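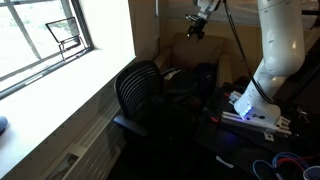
December 16, 2020

I woke before six again and I could not go back to my dream, so I got up and tried to write down what I remembered of my grandmother's bread. I have wanted to do this since February. My mother called me yesterday and said that I should stop asking her for quantities, because there were never any quantities, only the blue cup, and the blue cup is broken for many years now. So I must find them by myself. When it became light I moved my notebook to the white window sill, which is wide enough for my two elbows, and I wrote there until the day was so bright in the glass that the garden almost disappeared from it. A little pale green was left, no more. I had one page and a half by then, and most of it was crossed out.

What I have so far is this. The flour was the grey kind from the mill, and she sieved it twice, although I do not know if this was for the bread or for the insects. The salt she put in her palm. The yeast was old dough kept from the last baking under a wet cloth. The water had to be "like for a baby", and when I was small I believed that it was water in which a baby had been washed. I wrote that I would use 500 grams of flour for a start, as all the English books do, and I will change it when I see what comes out.

Meirion Mathias, my neighbour, lent me his scale. It is a Zasix and very exact, it shows me even the paper bag. I have a bad feeling when I use it, as if my grandmother was looking at me from the door. She never weighed anything except the pig.

At ten I had my English lesson on the telephone with Teresa Gajewski. She has lived in Clirnwood 44 years and she still says that she dreams in Polish when she has a fever. We read a text about the harbour and then we talked about the difference between "I used to bake" and "I am used to baking". I have learned this difference many times. I understand it while she explains, and in the evening it is gone. I told her about the bread, and she asked if my grandmother put potato in it. I said no, never, and then the whole afternoon I was not sure. There was often a boiled potato on the table on the baking day. I had always thought that it was for my grandfather.

I wrote a message to Blagoje Lazarević, who is the only one from our street that I still write to. He answered quickly, for him. He says potato, certainly, one big one, pressed through the fingers when it is still hot. But he says also that the bread was round, and I remember it long, so I do not know how much I can trust him. Perhaps it was his aunt's bread. He sent greetings to everybody and asked if we have snow. We do not have snow. We have rain, and after the rain some wind, and then the rain again.

After lunch I walked to Jarman for flour. They had only white and "country brown", and I took the second one. The young man at the till asked if I was getting ready for Christmas, and I said "ours is in January", and he said "lucky you", very kindly. I thought about it all the way up the hill. Why lucky? Maybe for the cheaper presents.

The dough is now under the cloth next to the boiler. I made it with the potato. It was much more sticky than I expected and I had to scrape my hands with the back of a knife, and suddenly I remembered exactly this, the sound of the knife on her fingers, and how she threw the small pieces to the hens. I had not thought about it for perhaps thirty winters. I sat down for a moment. Then I washed the bowl, which one must do immediately or it becomes like cement.

Other things from today. The dentist moved me to next month. I paid the electricity. I still have to return to Yae Minami her book about the lighthouse, I am on the last chapter and I read slowly on purpose. The left shoe lets in water.

It is a quarter past nine and the dough has risen, but only a little, and more to one side. Blagoje writes that I must give it the whole night. I will put one more towel on it, set the alarm for five, and bake it before my mother calls.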